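Archives > Kidside parents list > September > Re: snack table, water, and the lunch box question

Hi all,

Replying to the whole list because I got the same question from 4 different families off list and I can't keep typing it out. Sorry for the length. Typing this between pickup and dinner.

> Can someone please explain the new lunch rules? The handout says
> "sealed containers only" and then the Grivar room teacher told us
> zip bags are fine. My son came home with his sandwich untouched
> because he couldn't get the lid off and didn't want to ask. Also is
> the snack money the same as last year or is that separate now? And
> do we still send water or does the school do that. Thanks, confused
> in the Soriano room

OK. In order.

Sealed containers. Means anything that closes and stays closed if it gets dropped. Zip bags count for dry stuff, crackers, pretzels etc. They do not count for cut fruit or yogurt, we had a cubby disaster last spring and the carpet never recovered. So the Grivar teacher is right and the handout is right, the handout is just badly worded. My fault, I wrote it.

Lids. Please please practice at home. Sit your kid down with the real lunch box, the one they're taking, and let them do it start to finish. Open, eat, close, back in the bag. Twice is usually enough. If they can't do it by the second try get a different box, they are not going to magically manage it at 11:30 with a room full of kids yelling. The Jistix boxes look great but the side clips are stiff when new, 3 families have told me that now. Ours loosened up after a couple weeks of opening and shutting it in front of the TV.

Also tell them it is fine to ask for help. The teachers do walk around but they can't see every kid who's just sitting there quietly.

Snack money. Separate. Lunch is from home, snack is from the fund. The fund has 1,445 dollars in it right now which gets us to winter break if we keep to fruit and crackers and don't go wild on the holiday party. Same amount per family as last year, envelope in the front office. If it's a problem this month just skip it, no need to explain to anyone. 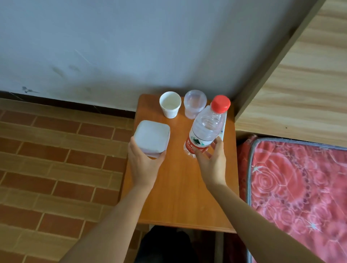
Water, yes you still send it. The hall fountain is slow and there's always a line, so every kid needs their own with the name on it. Refillable is better but store bought is ok, just write on it in marker. One thing to watch with store bought, the screw cap. A bottle with a little red cap like the one on the table there is a lot smaller to grip than a flat square lid like on the white container, and the younger ones get stuck on the first twist. Crack it open at home and close it again before it goes in the bag. Takes two seconds. Same goes for thermos tops, dont tighten them like you're going camping.

Labels. First name and room. Tape falls off in the dishwasher, marker on the bottom of the box holds up better. Lost and found already has 2 lunch bags with no name and one lone spoon, go look if you're missing something.

Nuts. No change. None in the Soriano room at all, other rooms check with your teacher becuase it depends who is in there this year. Granola bars are the ones that slip through so read the back.

Microwave. No. I know. It's not coming back.

I'll redo the handout this weekend and send it here first so people can yell at me about the wording before it gets printed. If you have something to add reply to the list and not just to me, my inbox is a mess.

Gotta run, something is boiling over

(Kidside lunch & snack coordinator)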